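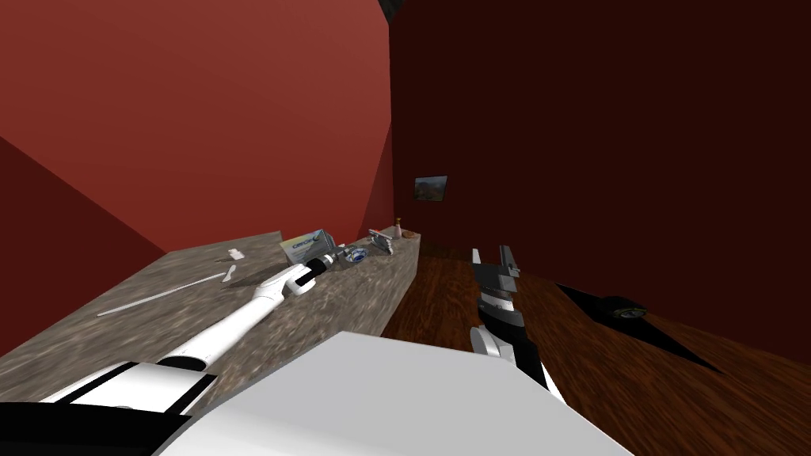

Nana Gyamfi
Builder and parts packer, Rodwood shared workshop

Rodwood Two-Arm Kit

I've been building this one since December, and I'm so happy it finally has its own page! You get both arms, both grippers (two fingers each), the white body covers and a bag with 122 screws in it. The simulated kitchen comes with it too, so you can practice reaching along the counter for the little box before you bolt anything together. I spent almost 200 evenings' worth of patience on that counter, ha.

You'll need your own power supply and a solid bench. Covers come in white only for now. Spare fingers are part no. 301, sold in pairs – email me and I'll add them to your order.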